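Greltosik abre en Grelstead un taller donde dos brazos robóticos aprenden a ordenar lo que casi todos dejamos por medio
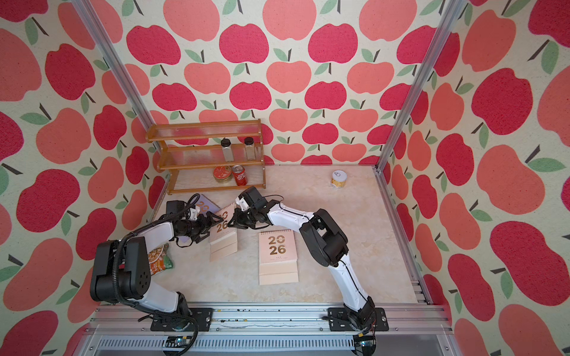 Los dos brazos de Greltosik sujetan un calendario de mesa en el puesto de grabación de Grelstead. Foto: Greltosik.

Grelstead, 13 de septiembre de 2024 – La empresa de automatización Greltosik ha puesto en marcha un programa de recogida de ejemplos para enseñar a un sistema de aprendizaje a manejar objetos domésticos con dos brazos a la vez. El programa se llama Justlow y consiste, dicho sin adornos, en repetir tareas modestas hasta que la máquina les coja el gusto o el equipo se lo pierda.

Cada ejemplo es una demostración completa: una persona guía los brazos a distancia, el sistema registra los movimientos y las imágenes, y alguien decide después si aquello merece conservarse. Las sesiones duran 25 minutos. Según la empresa, es el tiempo que un operador aguanta moviendo calendarios de mesa con la dignidad intacta.

"Agarrar un calendario con dos pinzas parece un trámite hasta que una tira y la otra no se ha enterado", explica Iida Karppinen, responsable del programa. "Las demostraciones torpes también las guardamos, etiquetadas como torpes. Tenemos bastantes."

El puesto reúne latas, tarros de especias, un especiero de madera y varios calendarios, entre paredes empapeladas con manzanas de buen tamaño. Los fondos y la colocación de los objetos cambian de una tanda a otra para que el sistema no se aprenda de memoria una sola cocina.

En Justlow trabajan siete personas, dos de ellas dedicadas en exclusiva a revisar grabaciones. Kha Khương, que coordina esa revisión, calcula que se descarta aproximadamente el 5 % del material. "El resto es aburridísimo – es decir, sirve", añade.

La siguiente fase empezará en octubre, con cajones y bolsas cerradas. Heikki Rautiainen, jefe de operaciones, ha pedido que no se le pregunte todavía por las bolsas.

Contacto de prensa: Anneli Väisänen, departamento de comunicación de Greltosik, Grelstead.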